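Print this page | E-mail this page

# Ulik snack wrappers + small packets, data card

Maintained by Zuzanna Bednarek. Last touched in February, before that I don't remember. Notes are rough, will clean up when there's time.

## What's in it

Photos of small snack packets and their wrappers, the kind you find at the bottom of a bag or down the side of a couch. Candy, milk tablets, crackers, dried fruit, single cookies. Some full, some empty, some no way to tell from the photo. Shot in ordinary rooms: beds, sofas, kitchen counters, desks, next to the trash.

- 1000 photos total
- 600 with a packet as the main thing
- the rest are tidying up shots, bins, tabletops with several items
- 18 rooms

Split is by room, so the same blanket won't show up in both train and test. Please keep it that way if you re-split. The Hinach subset didn't and the scores looked way too good.

## Folders

`packets/` one item, close up
`tidy/` clearing off a surface, putting stuff in a bin
`misc/` whatever didn't fit. Look before using.

Labels are in one CSV per folder. Columns: file, room, surface, film (clear / printed / foil / mixed), text_script, orientation, notes. The notes column is free text and it shows.

## Labeling rules

Film: go by the biggest visible area. Clear wrapper with a printed logo on it = clear. Clear wrapper with color all over = printed. If you argued with yourself for more than a minute put mixed.

Orientation: go by the printing, not the seal. Most of these packets have a zigzag edge at both ends so the seal tells you nothing. If the letters or the cartoon are upside down, it's upside down.

Script: latin, chinese, korean, cyrillic, other, none. Put the script of the biggest text. Tiny ingredient text doesn't count. Do not type out text you can't read clearly. First pass had people guessing brand names and we had to redo 95 rows.

Contents: there is no contents column anymore. Too many wrong guesses through shiny film. Don't bring it back.

Surface: what the room thing is, if you can tell. Bed, sofa, table, floor. If there's a cloth over it and you can't tell whats under, write cloth. Pattern goes in notes.

## Sample 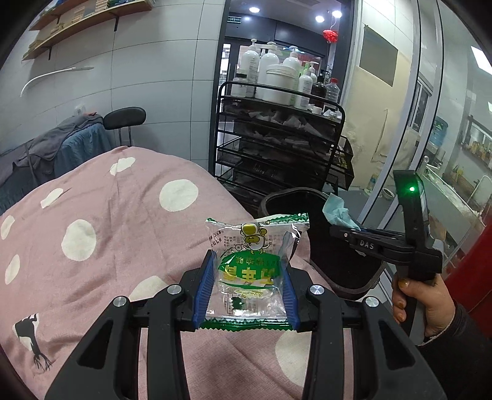
*packets/ sample. film = clear, script = chinese, orientation = upside down (see the cow). surface = cloth, notes "pink w/ off-white spots, bin at right".*

## Known problems

- Glare. Crinkly clear film reflects everything and the print underneath gets lost. No fix, just leave it.
- Spotted and striped blankets confuse the packet finder. Grereck version crops tighter, helps a little.
- Green wrappers are over represented. Somebody really liked one kind of candy.
- Bins are mostly black or gray. If your thing has to find a white bin, test that seperately.
- Room 11 is labeled "sofa" in half the rows and "bed" in the other half. It's a daybed. Both stay for now.

## Use

Fine for sorting, packet finding, trash vs keep experiments. Not good for reading nutrition info, the text is too small nearly everywhere. Don't use it to count how much anybody eats.

Cite as "Ulik wrappers, Bednarek". Fixes go to the tracker, one row per report please, with the file name.

TODO: rename misc, add foil examples, finish the notes for the last two rooms

---

Related

- Amegashie kitchen drawers, data card
- Hinach subset: old split, kept for comparison
- Grereck tight crops
- How we label cloth and blankets

This site uses cookies to remember your settings. Accept | Manage

Print this page | E-mail this page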